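Nirnelside Household Laundry and Garment Sorting Collection

Data card, second release

Overview

The Nirnelside collection records everyday handling of clothing in furnished homes: picking garments out of a pile, spreading them, folding them and sorting them by type. It covers garments in ordinary household use, with the creases, fuzz and faded prints that come with repeated washing. The collection is maintained by the Bralosley Textile Records Office and is distributed together with the Himeo garment vocabulary, version 6.

Contents

The release is organized into 20 household sets. Each set has its own folder, which holds the pictures, a garment list and a room sheet. The garment list gives one row per item, with the following fields:

item_type: the general class of garment, taken from the Himeo vocabulary
fabric: the surface as a person would describe it by sight (fleece, knit, woven, denim, other)
main_color: a single color word
print: plain, striped, floral, figure, mixed
state: piled, hanging, spread, folded
certainty: sure, likely, unknown

The room sheet notes the type of floor covering, the main source of light and the place where unsorted clothing was kept.

Garment classes

The vocabulary contains 40 classes. Nine of them apply to infant and children's wear, which is the most difficult part of the collection to label. Sleep sacks, hooded tops and pajama tops share the same soft fabrics and the same kinds of print, and a gathered garment often hides its sleeves and hem. Annotators are instructed to record such an item under the broader class "child, soft outerwear or sleepwear" and to set the certainty field to "likely" or "unknown". A guess at the exact class should not be entered.

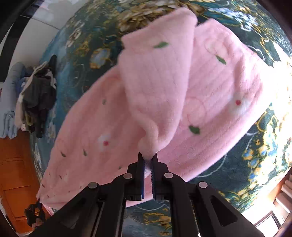 Pink fleece item, leaf and flower print, on patterned carpet. Class: child, soft outerwear or sleepwear. State: hanging. Certainty: likely.

Prints are recorded by their most prominent motif. Where leaves and flowers occur together on one fabric, the entry is "floral". Small dots or scattered leaves between larger motifs are not recorded separately. Ribbing in a fleece or knit is treated as texture and does not make a garment striped.

Floor coverings

Several rooms have richly patterned carpets – florals and scrolls in particular – and users should expect printed garments to lie against printed backgrounds. The room sheet marks these rooms as "busy floor". Outlines of garments in busy-floor rooms were drawn by hand and checked a second time against the garment list. Fringes and carpet borders are excluded from all outlines.

Known limitations

Dark socks and underwear are underrepresented. Adult formal wear appears in only two sets. Clothing at the bottom of a pile is labeled only when enough of it shows to name the fabric. Color words were chosen under household lighting, and pale pink, peach and cream are sometimes confused – see the notes file in each folder.

Corrections

Reports of mislabeled garments should quote the set folder and the row in the garment list. Accepted corrections are published each July with the revised Stergiou index, which replaces the earlier index in full.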